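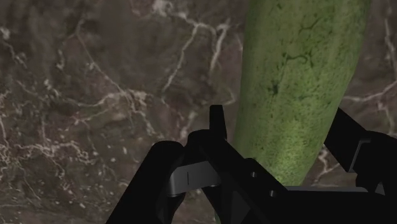
Checksums, bad sectors and the case for slow archiving

Interview with the maintainer of Rernel

Rernel is a small utility for checking and repairing file archives. It reads ZIP, TAR and its own container format, compares every block against a stored checksum, and rebuilds damaged blocks from recovery data if enough of it survives. Tobiloba Ajayi has maintained the program since its second release. We spoke by phone the week version 5 came out.

The main change is in how recovery data is laid out. Older versions wrote it as a single run at the end of the archive. "If the end of the file went, the repair data went with it," Ajayi said. "A truncated download was the worst case, and it was also the most common one in our bug reports." Version 5 spreads the recovery blocks through the file at fixed intervals and keeps 3 copies of the index.

The cost is size and time. With default settings an archive grows by 18 percent, and creating one takes longer than before on a mechanical drive. Ajayi does not regard either figure as a problem. "People who want the smallest file already have tools for that. Ours is for files that sit on a shelf disk for years. You write the archive once. You can wait."

The default can be changed in the settings dialog or with a switch on the command line. Setting it to zero turns off recovery data and leaves the checksums in place, so damage is reported and left as it is.
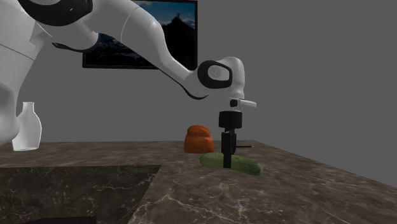
Ajayi would prefer that users leave the default alone. Most of the settings in the dialog were added on request, and several are used by very few people. Removing them is difficult because scripts depend on them. One option, which pads each block to a fixed length, was written for a tape library at Povalthorpe and has stayed in the program ever since.

The Windows and Linux builds now share the same core. The previous Windows build used a separate library, Pruvost, for reading ZIP files, and the two versions sometimes disagreed about file names with accented characters. "You would pack a folder on one machine and test it on another, and get 2 files reported missing that were sitting right there," Ajayi said. "The data was fine. The names were encoded differently." Archives made with the old build open normally, and names are converted when they are read.

Asked about encryption, Ajayi was brief. Rernel does not encrypt and there are no plans to add it. Users who need it are advised to encrypt the files first and archive the result. The same goes for splitting an archive across several discs, which was dropped from the Windows build and will not return.

Morard, the graphical front end, is a separate download. It has been updated for the new format, but the scheduled check still has to be set up through the operating system's own task scheduler. A built-in scheduler is under test. Ajayi would not give a date for it.

Both programs are free for private and commercial use. The installer contains no additional software, and a portable version is supplied as a ZIP file.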